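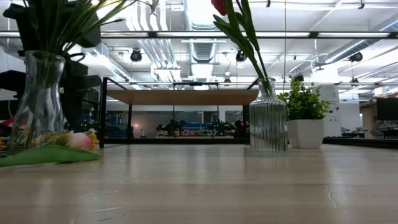
27 de marzo de 2023
Por la redacción de Flunura

Durante años fui de las que arrugaban la nariz ante una flor artificial. Me recordaban a la consulta del dentista, a aquel centro de mesa con polvo que llevaba allí desde septiembre (¡de vete a saber qué año!). Y mírame ahora, con una caja llena de tulipanes de mentira y discutiendo conmigo misma sobre si el rojo va mejor solo o acompañado.

La culpa la tiene Rarkeo, una tienda en la que entré a por velas y de la que salí con flores por valor de 40 euros. Tulipanes, sobre todo, porque el tulipán artificial engaña mucho mejor que la rosa: pocos pétalos, tallo liso, hojas anchas. Con una rosa mala no hay nada que hacer.

Lo primero que aprendí es que el jarrón manda. Si tienes uno de cuello estrecho, mete un solo tallo, largo, y deja que las hojas se abran a su aire. Los de cuerpo ancho piden más verde, y ahí yo me vengo arriba y siempre pongo de más. El cristal transparente es precioso pero muy chivato, se ve todo lo que pasa dentro, así que procuro que los tallos lleguen limpios hasta abajo y no hechos un ovillo.

Antes de colocar nada lo tumbo todo sobre la mesa, los jarrones vacíos y las flores sueltas alrededor: los tulipanes rosas, el anaranjado, la ramita de florecillas blancas que todavía no sé dónde acabará. Me gusta ese rato de desorden casi más que el resultado. Y siempre dejo cerca una maceta pequeña con algo muy verde y tupido, que al lado de tanto pétalo descansa la vista.
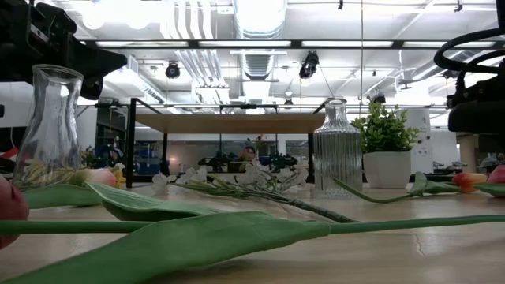 Mulcahy me escribió después del número anterior para decirme que me olvidaba de lo más importante, que las hojas hay que doblarlas a mano, una a una, porque vienen planchadas de la caja y así no hay tulipán que se lo crea nadie. Tiene toda la razón. Yo les paso los dedos desde la base hasta la punta, despacito, y les doy una curva distinta a cada una.

Para el polvo, un pincel suave y paciencia. Y cambiadlas de sitio de vez en cuando, que a las 2 semanas dejamos de verlas. Las mías se mudan el domingo a la entrada.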